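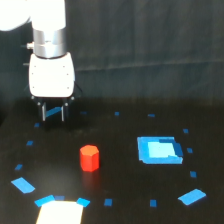

## 4. Does correcting yaw error pay?

Vendors of yaw correction kits usually promise a gain in yearly output, and the promise rests on a simple argument: if the rotor does not face the wind, power falls with some power of the cosine of the error. The argument is sound as far as it goes. Our doubts are with the step from there to a sales figure.

The Hulport trial is the case most often put to us. It covered 2 turbines, both rated at 800 kW, and compared output before and after the wind vanes were reset. Minja and Kioko reported a clear rise. We went back to the same logs and could not find it with any confidence. The "before" period ended in March and the "after" period ran into calmer spring weather, with less turbulence at hub height. That alone can shift a measured power curve. The authors binned by wind speed but left turbulence out, and the speed itself came from the nacelle anemometer, which sits behind the rotor. Turn the nacelle and the flow over that instrument changes too. A better-looking curve may only show that the anemometer now reads low.

Michalík raised a similar worry about the Trindska site, where the terrain bends the wind differently in each sector. One fixed offset cannot be right for all of them. Nyanda's reply, that the errors average out, is asserted and never tested.

For our own check we kept only records with both machines running and no curtailment. This left 300 hours, of which 34 fell in the sector with undisturbed inflow. We do not think a sample of that size can support a claim in either direction, and we make none. What we would ask for is a side-by-side test in which the offset is switched on and off at short intervals, with a met mast upwind. Lukumay proposed such a test for Istlow, but no results have been released.

Figure 2. Two-finger gripper, open, above a black tabletop.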